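News from the Nellstead workroom

Many of you have asked how things are going upstairs since the arms came in March, and I have been promising Asnakech Gudeta, who runs the practice kitchens, that I would finally sit down and write a few lines about it. So I made myself a coffee and went up to spend a morning with her team.

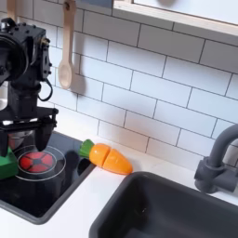
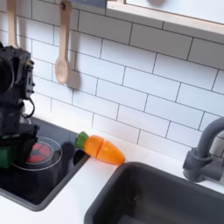

The toy kitchen, with the carrot lying between the cooktop and the sink.

Asnakech has been with us for 10 years, most of them in the packing hall, and she will tell you that she did not expect to end her working day thinking about play food. Her job now is to set out the counter, run the task, watch closely, and write down what she saw. On a full day her team of three gets through 200 runs, and every one of them needs a person to put things back where they started (this is the part visitors never guess, and it is hard on the knees!).

What has changed for people? The shifts are shorter, which almost everyone likes, and there is a lot more sitting, which almost everyone doesn't. The packing hall lost 2 positions when Plarkix took over the labeling, and both of those colleagues moved upstairs and are still learning the logging system. It has been a bumpy spring for them, and I would ask you all to be patient if a form comes back half filled in.

Asnakech would also love a few more hands for the afternoon runs. No background is needed, and she trains everyone herself. Stop by before lunch and ask for her.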